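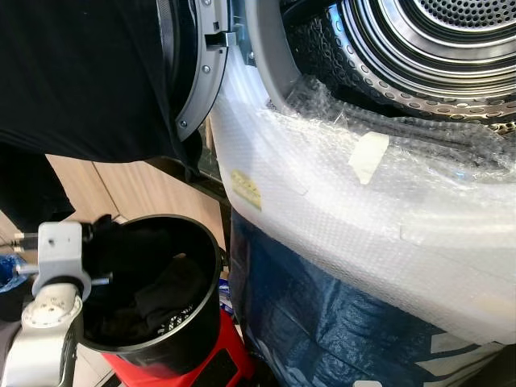

Nafula Urio has spent most of this year on laundry. She runs trials for Clama, a small firm that rents out a two-armed robot under the name Stiltar, and her job since February has been to find out whether it can be trusted with a front-loading machine.

"People ask about folding first," she said. "Folding is a different product. We sell loading and unloading, and that is hard enough."

The trial log stood at 1,362 garments when we spoke. Of those, 1,184 went where they were supposed to go without a person stepping in. Urio would like a better number before the service opens to more customers.

Dark clothes are a large part of the problem. A black shirt on top of other black clothes gives the cameras very little to work with, and the robot may pick up 2 pieces when it wants one.

"I can do it by feel," Urio said. "It has to look, close the gripper, lift, and look again."

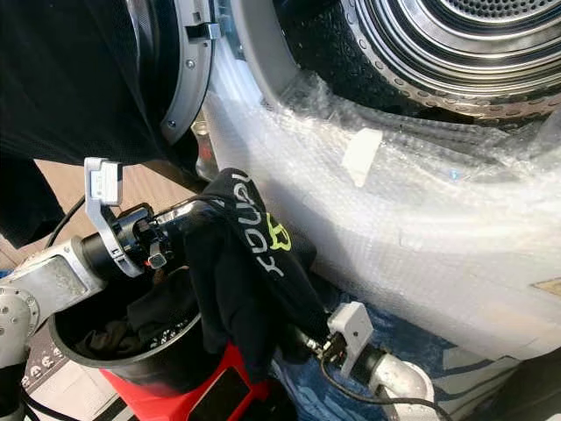
Long garments bring their own trouble. They twist when they are held by one end, and a sleeve can stay hanging over the lip of the drum. Stiltar is meant to check the opening before it reaches for the door. Urio said that check was added late and is still slow.

The first outside customer is Nzioka, a guesthouse with 50 beds. Its manager, Mwanahawa Mushi, signed up for one robot on a monthly plan and is frank about what she got.

"It is slower than my staff," Mushi said. "But it works in the evening, after they leave. In the morning the load is in - most mornings."

She also looked at a rival service from Trekidar and turned it down over the length of the contract. Clama lets her cancel with a month's notice.

Mushi still empties the pockets herself. Urio said there is no plan to change that this year.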